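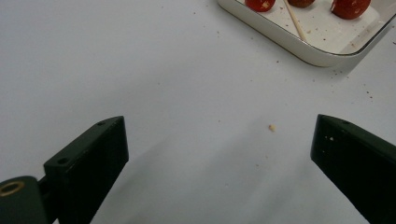 4. Setting up your researcher profile

Do this before you link any publications. Staff and visiting fellows only, PhD students see section 6.

1. Log in to Negri with your Vurnham account. Not your library login, thats separate.

2. Open My Page > Profile > Edit. If Edit is grayed out your department hasn't been assigned yet. Mail Dima Sayegh.

3. Fill in title, unit, room. Title exactly as in your contract.

4. Paste your bio. Max 400 characters for the short one (shows in search results). Third person, no links. Longer text goes under Research Interests.

Note: pasting from a word processor brings odd line breaks. Paste as plain text.

5. Upload a header picture if you want one. Landscape works best. Add a caption in the box underneath, one line.
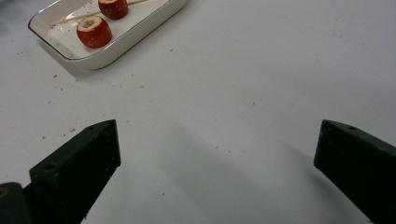 Fig. 2. Red pieces on a skewer, white dish.

6. Pick keywords. At least 2, from the list. "Water governance" and "water policy" are seperate terms, choose both if both apply. Missing a term? Form 76, goes to Estíbaliz Lorente.

CAUTION: changing your unit after this point clears the keywords. No undo.

7. Link projects. Type the project number, e.g. 246 for Flallstead, and wait for the title to come up before hitting Add. Closed projects stay in the list, leave them.

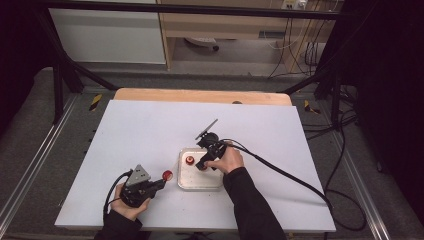

8. Set visibility. Internal is the default. Public needs approval from your head of unit.

9. Save, then Submit. Save on its own keeps a draft and the old page stays up.

Old Fuler profiles: not imported. Copy anything you need before the December shutdown.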